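Visit to Cirby in Hanelen, 4th May

Our group from the evening course went to see the training hall of Cirby, the company that prepares robots for small assembly work. We were expected at the gate by Corina Brunner, and before we could enter we received a badge and a paper with safety rules in three languages.

Cirby works mainly for Grirkatex, where 60 people put small parts into trays by hand. The plan is that robot arms take over a part of this work. Before this can happen, the arms must learn how a person does it, and for this reason the hall is full of people who work with grippers in their hands. They sit at a table with a white board on it and do the same short task again and again. One good repetition is saved, a bad one is deleted. On the day of our visit the list on the wall stood at 906 saved repetitions, and the goal for this task is 1199.

I was allowed to sit close to one of the tables. The work is slower than I had imagined. With a gripper in each hand you lose the feeling of your fingers, and a small tool beside the tray becomes a difficult thing to pick up.
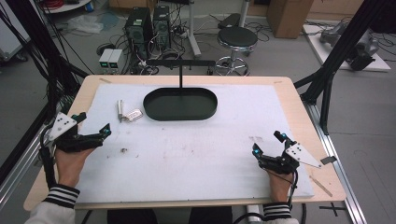
Najwa Hijazi remarked during the coffee that her shoulders were more tired from this than from the old line, but that she would not go back, as she can now decide herself when a repetition is good enough. She also said that the breaks should be longer, and that she had asked for this already in January.

After the coffee we discussed the jobs. Mrs. Brunner told us that 52 of the workers at Grirkatex have signed up for a course in checking and repairing the arms. What the other eight will do was not clear to me, and I did not get a full answer when I asked it.

The bus back to the station leaves from the side of the Lüthi bakery and not from the main gate. Two of us missed it.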